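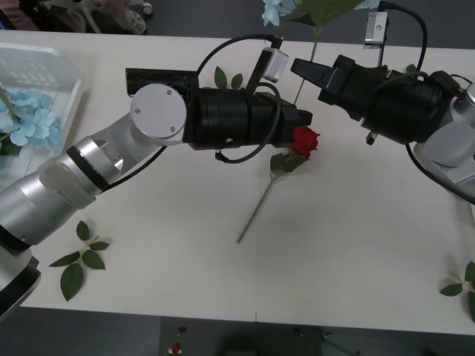
图1 白色台面与一枝红玫瑰

花材基础 第五讲 配叶的分拣、修剪与台面安排
任课:Marloes Willems
讲义整理:Roos Claeys
教室:Hurkden教学楼底层

一、本讲范围

上一讲讲主花,内容到玫瑰的去刺和斜剪为止。本讲讲配叶,包括怎样把一捆叶材拆成单枝,怎样判断正反面和朝向,哪些叶片要去掉,以及叶材与主花在台面上怎样摆放。插制放在下一讲,本讲不用花泥,也不用花瓶。

配叶在初学者手里经常被当作填空的材料,最后才抓一把塞进去。这样做出来的作品,叶子多半压在花头上,或者全部挤在瓶口一圈。本讲的练习要求先处理叶,后处理花,两者在台面上摆出大致关系以后再动剪刀。

二、几个用语

枝:从捆中分出的一根带叶的茎,长短不限。
梗:枝上没有叶的下段,入水部分都算梗。
正面:叶片受光的一面。多数阔叶配叶正面颜色较深,光泽也较强。
背面:颜色较浅,叶脉凸起。
节:叶与茎相接的位置。修剪时以节为准,剪口落在节的上方或下方,结果不同。
叶面走向:把枝平放在台面上,多数叶尖所指的方向。走向与梗的方向有时一致,有时偏得很多。

有的课本把“枝”和“梗”混用,交作业时请按上面的写法。

三、拆捆

叶材送来时用橡皮筋或纸绳扎在梗部。先剪开扎绳,不要从捆里硬抽。叶片互相勾住,硬抽会折断叶柄,断口当时不明显,过一阵叶片才垂下来。

剪开以后,一手托住梗部,一手把枝逐根向侧面分开。分出的枝平放在台面上,彼此不重叠。叠在一起看不出每枝的轮廓,后面的挑选就没有依据。台面不够大时分两批做,第一批挑完收走,再放第二批。

本课程的叶材由Dewulf供应,上一学年共用2,191枝,其中713枝在拆捆和初修阶段剔除,没有进入作品。剔除的原因以断叶和折梗居多,虫斑较少。断叶和折梗大部分可以在拆捆时避免,请各组注意。

四、看枝

枝放平以后,先看轮廓,再看单片叶。

1. 轮廓
常见的有扇形、星形和单侧形。扇形枝的叶片向一面展开,适合放在花的后侧或外侧。星形枝的叶片向四面散开,中心较密,适合放在较低的位置遮挡瓶口。单侧形枝的叶片集中在茎的一边,另一边露茎,用的时候露茎的一边朝里。

同一捆里常常三种都有。分拣时按轮廓归类,比按长短归类有用。长短可以剪,轮廓剪过之后很难补。

2. 茎色
嫩茎偏黄绿,老茎偏褐。嫩茎容易弯,剪口容易压扁,要用锋利的剪刀一次剪断。老茎硬,可以在剪口处再纵切一刀。两种茎不要混在同一只水桶里醒水,嫩茎放浅水,老茎放深水。

3. 叶面
看有无破损、斑点和水渍。水渍用软布擦掉。叶尖有小缺口的可以留,放在背面或低处;叶面中间有洞的摘掉。为了让叶子发亮而喷油的做法,本课程不采用。 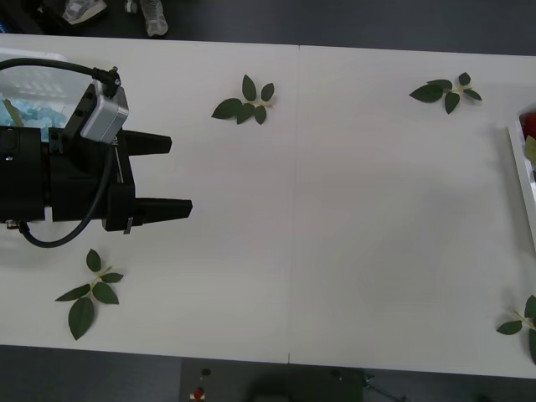 枝与枝之间留出空隙以后,可以绕着台面走一圈,从不同方向看同一枝。初学者习惯只从自己站的位置看,挑出来的枝往往朝一个方向好看,换一面就显得稀。每枝至少从两个方向看过再决定用途。

需要翻面时捏住梗,连枝一起翻,不要拨叶片。阔叶的叶柄短,拨几次就松了。

五、修剪

修剪分初修和定修。初修在看枝之后进行,定修在插制之前进行。本讲只做初修。

初修的步骤:
(1)摘去梗部会入水的叶片。入水叶片容易腐烂,使水变浑,花的瓶插期也跟着缩短。
(2)摘去破洞、发黄、发黑的叶片。
(3)叶片互相遮盖超过一半的,去掉下面的一片。
(4)梗端斜剪,剪口约为梗粗的两倍长。

第三步容易做过头。一枝叶子原本就不多的,去掉一片,轮廓会改变很大。动手之前用手指把要去的那片遮住看一看,轮廓还成立再剪。

梗长先不要定。初修后的枝,最长的留到52厘米,这是Hurkden教室水桶能站稳的高度,再长的会倒。短枝不必处理,留作低处用。

六、叶与主花的关系

以玫瑰为例。红色花头与深绿叶片明度接近,在较暗的背景前会粘在一起,轮廓不清。所以练习都在白色台面上做,花和叶的边缘都容易看清。等作品完成,再移到深色背景前检查一次。

摆放练习按下面的顺序:
先放一枝玫瑰,花头朝向台面中央,梗朝自己。
再放一枝扇形叶,放在花头后侧,叶尖略高于花头。
再放一枝星形叶,放在花头下方,盖住一部分玫瑰梗。
最后放单侧形叶,左右任选一边,露茎的一边贴着玫瑰梗。

放完后不要立即调整,先画一张简图。简图只画花头的圆和叶面走向的箭头,不画叶片细节。箭头如果全部指向同一个方向,说明走向太单一,换掉其中一枝。箭头互相交叉,说明有枝放反了,按梗的方向理顺。

玫瑰自身的叶片留不留,看配叶的多少。配叶足够时,玫瑰叶只留靠近花头的一层;配叶不足时可以多留。玫瑰叶质地较薄,失水比多数阔叶配叶快,不能指望它撑到最后。

七、台面

台面上只放正在处理的枝和花。剪刀不用时合上,刀尖朝外侧,放在惯用手一边。未拆的捆留在桶里。

碎叶和剪下的梗及时收走。绿色的碎叶落在白色台面上很显眼,看轮廓时会干扰判断,也会粘在湿的叶背上带进作品。两块台板拼成的台子,接缝处容易卡进碎屑,收拾时用干刷沿接缝刷一遍,再用湿布擦。先湿擦的话,碎屑会压进缝里。

叶材与废料分开收。包装纸和塑料单独一处,植物废料单独一处,后者送Grerkside堆肥,里面不能有橡皮筋和扎丝。上学期有几次退回来重新分拣,都是因为扎丝。

八、课堂练习

每两人一组,领叶材一小捆,玫瑰一枝。

练习一 拆捆并平放,按轮廓归类。完成后请老师看过再继续。
练习二 每人选一枝扇形、一枝星形,做初修,剪下的叶片留在自己一侧,最后一并检查。
练习三 按第六节的顺序摆放,画简图。换座位,画对方的摆法。
练习四 抽掉一枝叶,重新摆放,使整体仍然成立,再画一张。

简图用铅笔,写上姓名和组号。练习四的两张图钉在一起交。

九、常见问题

叶片放在台面上翘起来,压不平。
多数是茎本身带弧度。把弧度朝下放,叶片自然贴近台面。不要用重物压。

一捆里全是扇形枝,没有星形枝。
从较长的扇形枝上剪顶端一段,顶端叶片着生密,展开后接近星形。剪口落在节的下方。

嫩梢垂头。
重新斜剪梗端,整枝用纸裹紧,放进深水静置。下课前不见好转的,放弃不用。

十、下讲准备

自带剪刀和围裙。本讲初修过的叶材分组放在冷藏室下层,桶上贴组号,下讲继续使用。七月的课冷藏室较满,每组限用一只桶。请先读第六讲第一节关于瓶口比例的部分,课上不再重复。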